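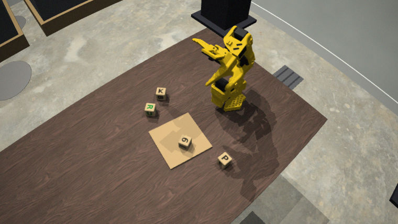 Notes for whoever picks up the Zornel cell next. Covers how the sim copy is laid out, how to reset it, what goes wrong and what to do when it does. The yellow arm sits on its perforated base plate straight on the wood, and every offset in the config is measured from the middle of that plate, so leave it where it is. The cardboard square is the target zone. Letter cubes start on or off it depending on the task file. Floor, walls, grate etc. are scenery, don't waste an evening on them.

Repo is `zornel-cell`. Physical twin is in the Prakville workshop and has its own notes, pinned on the inside of the cupboard door. This file is the sim side only.

## Status

- Working: reset, home, reach, wrist view, logging
- Half working: grasp on rotated cubes
- Not working: stacking. Don't ask

## Setup

Needs the Nomen scene pack in `assets/`. Get it from the shared drive, the one in the old wiki is stale and has the wrong table height.

```
cd zornel-cell
./fetch_assets.sh
./run_cell.sh --config base.yaml --reset
```

First start is slow while it builds the texture cache. Later ones are fine. If it hangs for more than 5 minutes kill it, delete `cache/` and go again.

Settings people keep changing by accident:

| key | value | note |
|---|---|---|
| `settle_steps` | 400 | lower and the cubes are still moving when the arm starts |
| `max_steps` | 600 | episode length |
| `retry_limit` | 4 | then it gives up and homes |
| `shadow_soft` | true | leave on for the wrist view |

Put your own changes in `local.yaml`, it gets read last. Do NOT commit `local.yaml`.

## Reset and homing

1. Stop any running episode (`q` in the terminal, not ctrl-c, ctrl-c leaves the log file open)
2. `./run_cell.sh --home`
3. Wait for `HOME OK`
4. Check the fingers are clear of the table
5. `--reset` to put the cubes back

Homing before reset. The other way round the arm can sweep through a cube that has just been placed and it ends up on the floor somewhere. Reset doesn't allways catch that.

If `HOME OK` never comes, look at joint 3 in the log. Nearly always joint 3. Run `tools/zero_joint.py 3` and home again.

## Checking the wrist view
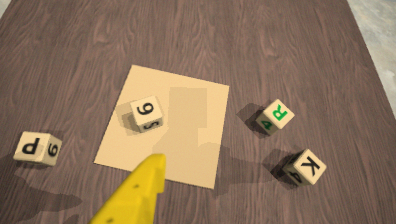 *2 min read from here down*

Do this after any change to the gripper model or the camera mount. Home the arm, load pose `look_down`, open the wrist view. You want a finger coming in from the bottom of the picture with the stepped notch near the tip in clear view. No finger at all means the mount has slipped back to its default transform, reload `mount_v2.yaml`.

Then the cubes. Characters should be sharp enough to read on the top faces, green R is the quick one to look for. A 9 may be a 6 and a p may be a d depending which way the cube has landed. That's just the cubes. The labeller goes by cube ID and never by the printed letter, so don't "correct" anything by eye.

Shadows: the arm throws a big soft blocky one over the paper. Leave it in. The Mansour detector was tuned with it there and gets jumpy on flat lighting. If you get hard black edges instead then `shadow_soft` has been switched off again.

## Swapping the gripper fingers

- Home first
- `tools/detach.py fingers`
- Drop the new mesh in `assets/gripper/`, same file name as the old one
- `tools/attach.py fingers`
- Redo the wrist check above
- Run one short reach with no grasp and watch the tip height

Mesh units are metres. Exports from the Mansour side come through in mm and you get a gripper the size of a house. Scale before importing, scaling afterwards breaks the collision shape.

Keep the notch. Grasp offsets are taken from it, so a smooth finger needs a whole new offset file.

## Known faults

- **Cube jitters on the sheet.** Contact margin too small. Use the one in `base.yaml`.
- **Gripper closes early.** Old finger offsets, usualy after a swap. Delete `offsets.cache`.
- **Log stops halfway.** Disk full. Clear `runs/tmp`.
- **Table texture comes up plain grey.** Asset fetch died partway, run it again.
- **Arm drifts between episodes.** Open. Restarting clears it, cause not found.

## To do

- [ ] proper check for cubes off the table
- [ ] move joint zero into the homing script
- [ ] offset file for the long fingers
- [x] log rotation
- [ ] Prakville config still has the old table height, fix before the January run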